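From: Réka Lakatos
To: equipment-planning list
Date: January 31, 2024
Subject: Re: Arm cell, what goes in the first order and what waits

I've put my answers under the parts I'm quoting. I've left out the bit on transport, which we can settle separately.

> Before I sign anything I would like to know why the gripper line has
> gone up since the December draft. In December it was one gripper and
> one set of fingers. Now there is a second set of fingers, a wrist
> camera bracket and a line called "spares, end of arm". I had
> understood that the arm was the expensive part and the rest was
> small change.

The arm is still the largest single line. The December draft was made from the Fistbridge list price, and that covers the arm, its base, the pendant and the controller. It doesn't cover anything past the flange. I copied one gripper across from the older Stonura quote and forgot that their price was for the body only, with fingers sold separately. That was my mistake and I've corrected it in the sheet.

The second set of fingers is there for a practical reason. Fingers get knocked against the table when somebody is teaching a new position, and a bent one stops the work until it is replaced. Szűcs quote 52 days for a replacement pair ordered singly. If we order the second pair with the gripper it comes in the same box. The same goes for the flange screws and the short cable, and those are the whole of the "spares" line.

> Is there a cheaper gripper that would do? Zuvden have one at well
> under half the price.

I asked them. It would hold the boxes. It opens to a fixed width and closes to a fixed width, and there is no way to set the force. For cups, mugs and anything thin we would need a different pair of fingers for each item and would still be guessing at the grip. If the plan was boxes only I would take it. The plan has drinkware in it from the first month, so I've kept the adjustable one.

> The table. I see 391 for a top and frame. We have tables.

We have office tables, and they move when you lean on them. The 391 is for slotted aluminium frame, bolted together, and it doesn't include a top. We can use a varnished board we already have and lay it over the frame. Please don't spend money on a better surface yet. A varnished board scratches and it throws glare back into a wrist camera, so before buying another top I'd want to try a matt mat or simply move a lamp. The cost of that is close to nothing and it can come out of consumables.

What I would buy early, and what is missing from your version, is things to pick up. Clear cups and mugs get dropped and the glass ones break. I've put 100 in for this. It covers a box of plastic cups, a few glass mugs and a couple of stands to hang them on. It looks silly next to the other lines but without it the arm has nothing to do.

> Cameras: one or two?

Two. One fixed beside the table and one on the wrist. The wrist view shows the fingers and whatever is next to them, but you can't tell from it where the rest of the arm is. The fixed view has the opposite problem. If money runs short I would cut the second monitor before I cut either camera.

I've kept 1000 back as contingency and I would like it to stay there until the cell has been running for a while. Guarding is on its own line and should not be paid for out of it.

The two close views and the wide one are below, for anyone on the list who has only seen the spreadsheet.

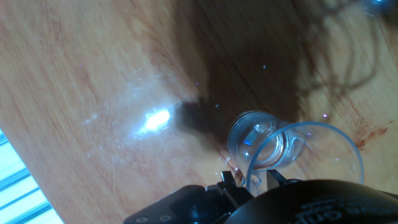
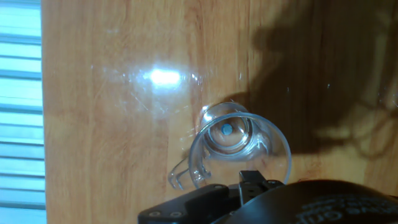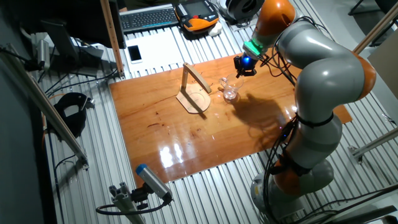 Sándor replied that he was content with the second pair of fingers and with two cameras, but that he wanted the guarding quote in writing before the arm was ordered, and he asked whether Fistbridge would hold their price until then. He also wanted cable ties and strapping moved out of consumables and into the arm line, as they had been left off the last project altogether and somebody ended up paying for them out of the stationery budget.

I've written to Fistbridge about the price and will forward their answer. The cable items are moved. The new version of the sheet is in the usual folder, and the old one should be ignored.

Réka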